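Odholm Noodle Counter: Tabletop Gallery

Page 2 of the fittings survey, updated 7th February

The Odholm counter on Prumside seats 17 and serves noodles, rice bowls and a short list of cold dishes. The entries on this page cover what stands on the tables between the menu and the food: cloths, chopsticks, cups, bottles and packets. Kitchen equipment, lighting and seating are on the first page.

The gallery is arranged by item number. Where an item has no picture yet, the caption is given alone and the picture will be added when the set is complete. Supplier names are given where the invoice could be found.

Item 1. Table cloths
Printed cloth, cut to the table with a short overhang on all sides. Bought by the roll from Aryee and hemmed locally. Washed at low heat, line dried, replaced when the print fades along the folds.
Picture to follow.

Item 2. Sauce bottles
Stored at the back of each table, labels facing the seats. Tops are wiped at closing and the bottles topped up before opening. Any bottle with a chipped neck is withdrawn.
Picture to follow.

Item 3. Seasoning packets
Kept upright next to the bottles. Opened packets are clipped and used the same day.
Picture to follow.

Item 4. Wooden chopsticks, reusable
Stock on hand at the last count was 166 pairs. Unvarnished at the tip, sorted by length after each wash. Color varies from light to dark with age and washing, and mixed shades are accepted in a pair if the lengths match. Sticks with split tips are discarded singly and the partner goes back to the sorting tray.
Picture to follow.

Item 5. Chopstick cup, in use
Wooden chopsticks in a frosted plastic cup, with loose ones on the printed cloth. Dark condiment bottles at the back of the table, the leftmost square-sided with a large cream label. 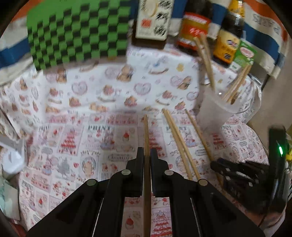 How should wooden chopsticks be dried before they go back in the cup?

Lay them flat on a rack with space between them and leave them overnight. Sticks that are stood up damp hold water at the bottom end, where the wood darkens first and mold can start.

Item 6. Spare cups
Same pattern as Item 5, supplied by Amari in sleeves. Frosting wears off on the inside wall where the sticks rub. Cups are rinsed daily and turned upside down to drain.
Picture to follow.

Item 7. Paper napkins
Folded in quarters, unprinted. Use for January was 3,182 sheets. The February figure will be entered at the end of the month.
Picture to follow.

Next page: bowls, spoons and trays.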